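The Rolum Plate Station, at work in the Undby kitchen

December, by Lumturie Ionescu

The Rolum is one arm, one gripper, one table and a wire rack. It takes plates that are lying flat and stands them on edge, and it takes plates that are standing on edge and lays them flat, depending on what the kitchen asked for. People have been doing both for centuries with no manual. Ours is 16 pages.

We sell it to canteens and small restaurants that have one person at the dish end and would like that person to stay past spring. At Undby the dish end belongs to Guo, who used to rack some 200 plates a shift and then go home and complain about his thumbs. 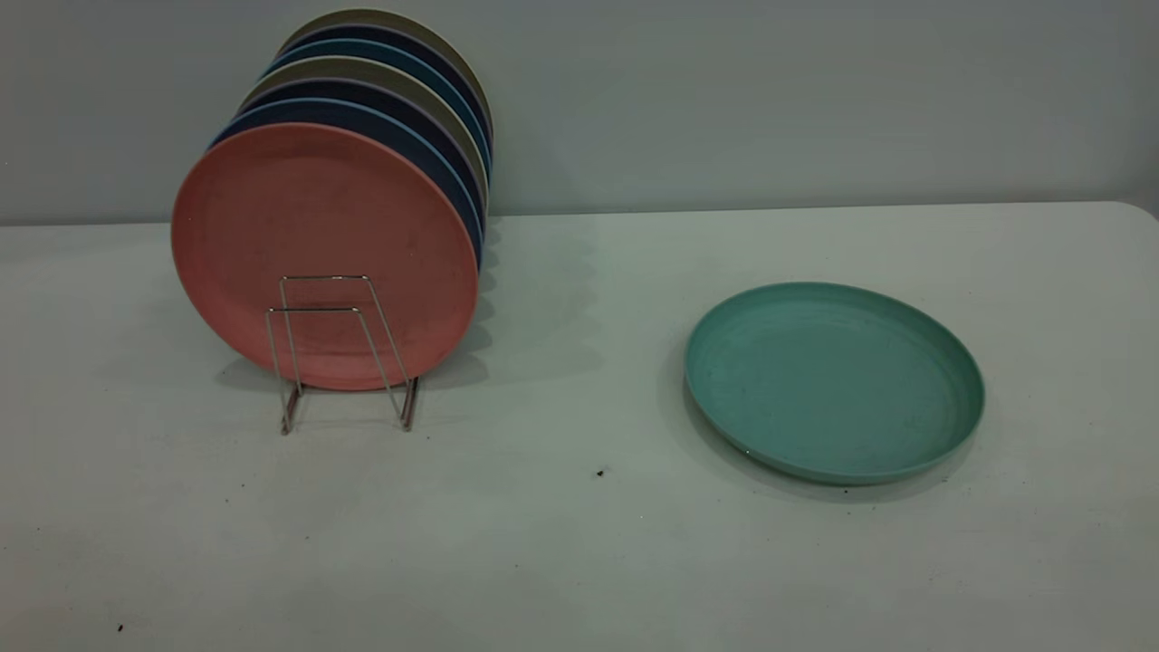

Guo was not consulted before the trial. He mentioned this at 4 in the afternoon on the first day and has mentioned it since. What he got in the end was a say in the rack position, the speed, and the off switch, plus his hours unchanged in writing. We now put that last part in every contract, having learned that it gets asked before anyone asks about power supply.

The arm is slower than he is. It doesn't chat, and it has no opinion on the radio.
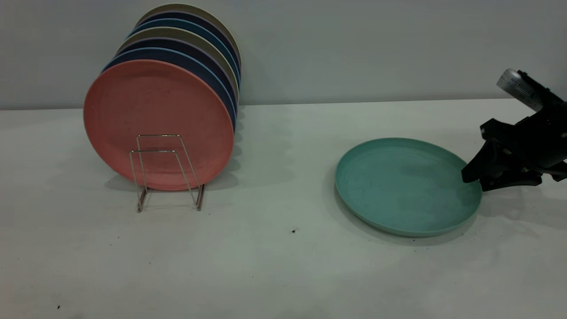 One teal plate flat on the table, the gripper at its right rim.

What changes for staff is mostly where they stand. Guo does the scraping and checks for chips, and he has moved to the prep side for the last part of the shift, where he is learning sauces and being rude about them. The chef calls this a promotion. Guo calls it standing somewhere else — though he did ask for the title on his badge.

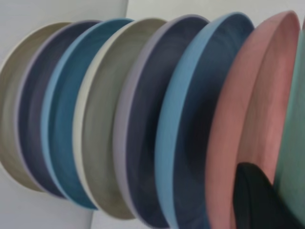

Mixed colors are fine. Mixed sizes need a setup run, and anything with a handle stays with a human. Training takes six hours, four of which are people watching the arm with their hands on their hips.

Reader comments

Morkolitz: We have plates from three different decades. Does the setup run cope with that, or do I need to go shopping?

dish_end_dan: Who gets blamed when one breaks?

Lumturie Ionescu: Morkolitz, it copes, but allow an afternoon. Dan, so far, Guo.

Contact Rolum sales and service | © Rolum | Back to top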